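Section 4: Weekly care of the basin and mixer tap

This section applies to the Iris ceramic vanity top fitted with a single-lever mixer. For the wall-hung Zolludik basin, see Section 5. Shower trays are covered in the Flallimura booklet supplied with the tray.

Before you start

You will need two soft cloths, a washing-up bowl, mild liquid soap and an old toothbrush with soft bristles. Take soap dishes, tumblers and bottles off the side ledge. Remove rings and bracelets, as a hard stone will mark the glaze.

Caution: Do not use scouring powder, wire wool or any cleaner containing bleach on the chrome parts. Do not mix cleaning products.

Cleaning the bowl

1. Run the tap on warm until the whole bowl is wet, then turn it off.

2. Lift out any hair or lint from around the stopper with a piece of tissue. Put it in the bin and not down the waste.

3. Put a little liquid soap on a damp cloth and wipe the bowl from the rim downwards. Go over the sloping sides first and leave the floor of the bowl until last.

4. Check for small dark specks and smudges. They show up best from directly over the bowl with the light on. Rub each one with the soapy cloth. If a speck stays put, lay the wet cloth over it for 10 minutes and try again.

5. Rinse with clean water. Keep the second cloth dry for the tap.

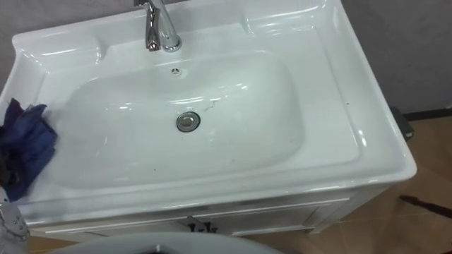
Can I leave a damp cloth on the rim between cleans?
It is better to hang it up, because a cloth left wet on the ceramic can leave a line of limescale and some dyes will transfer to the glaze.

Cleaning the overflow and stopper

6. Work the toothbrush gently over the chrome overflow cover. The openings are small and clog with soap.

7. Brush round the edge of the stopper, where a dark ring of residue can build up. The stopper on this model unscrews anticlockwise — use your fingers only, never pliers.

8. Pour a jug of warm water down the waste and refit the stopper hand-tight.

Note: If water still drains slowly after cleaning, see Section 7, Clearing the trap.

Cleaning the tap and the ledge

9. Wipe the body and lever of the tap with the damp cloth, then dry them straight away with the second cloth.

10. Wipe the back deck, including the hollows on either side of the tap. Water sits in these and dries to a white bloom.

11. Finish with the flat side ledge and its raised lip. Dry it before you put anything back.

Caution: The ledge is for toiletries. Do not lean or sit on it.

Spare stoppers and overflow covers are sold as a Yurchenko service pack, part 56. Allow 18 days for delivery, longer in August.

Text revised January 2025, H. Holzer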